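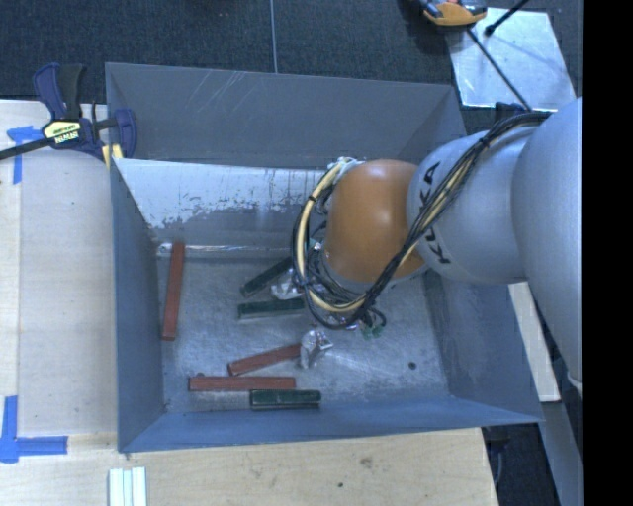
Trolell: battery log reader for Skulter handsets

Version of November 1, 2024. Maintained by Rokeya Weerasinghe.

What it does

Trolell copies the battery log from a Skulter handset to a computer and saves it as a plain CSV file. It does not change anything on the phone and does not need root access.

Before you start

Use a cable that carries data. Many charging cables do not. The phone should be unlocked and charged to at least 31 per cent. Below that the handset stops writing to the log.

Running it

Unzip the folder and open a terminal inside it. Type trolell read, then the name of the file you want to save to. A full log holds 3000 entries and takes about 55 seconds to copy. Older entries are overwritten by the phone.

Columns

time: handset clock, not corrected for time zone
level: charge in per cent
temp: battery temperature in tenths of a degree, so 300 means 30.0 °C
state: charging, idle or in use

Known problems

Handsets set up with the Atanasov launcher report every state as idle. The March release crashed on empty logs; this is fixed. File names with spaces must be put in quotes.

Licence

MIT. The sample log in the clelwood folder may be copied freely. Please send bug reports with the first few lines of your CSV and the phone's firmware number.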